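Teaching by demonstration (robotics)

Teaching by demonstration is a family of methods in which a person shows a robot how to do a task, and the robot learns to repeat it from the recorded movements. It is also called learning from demonstration or imitation learning, although the second name strictly covers only the learning step. The approach has opened up robot teaching to people who have never written a line of code, and it is one of the liveliest corners of the field!

Ways of showing

The oldest way is hand guiding, also known as kinaesthetic teaching. The teacher takes hold of the arm itself and moves it through the job while its joints record their own positions. It feels wonderfully direct, but the teacher's body can get in the way of the cameras, and a heavy arm is tiring to push about.

In remote control, or teleoperation, the teacher works from a short distance with a joystick, a headset or a smaller copy of the arm. Whatever the small arm does, the large one follows. The recordings match the robot's own body exactly, though delicate work takes practice because the teacher may feel little or nothing of what the robot touches.
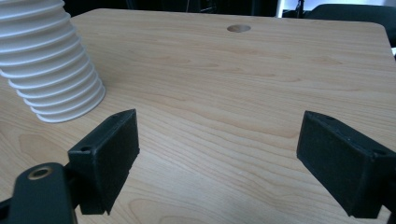
A third way does without the arm altogether. The teacher carries a gripper by hand, with a camera fixed to it, and simply does the job: picking up a cup, closing a lid, folding a cloth. Such tools are light enough to take into kitchens, offices and workshops, so the recordings can cover a great variety of rooms and tabletops. The path of the hand is worked out afterwards from the video, often with help from motion sensors.

Making a good recording

A single example is seldom enough. In the Clenby exercises, a teaching set drawn up by Adel Belkadi and Fadwa Sqalli, learners record 80 demonstrations of one simple task and move the objects to new places after every 5. Small changes of this kind help the robot to cope with positions it has never met. Pauses and fumbles matter too, as a robot trained on hesitant movements will happily learn to hesitate.

Some teachers deliberately include recoveries, in which the gripper starts from a poor position and is brought back on course. These can be surprisingly valuable, for a robot that has only ever seen perfect runs may have no idea what to do after a small slip.

See also: Teleoperation; Robot gripper; Motion capture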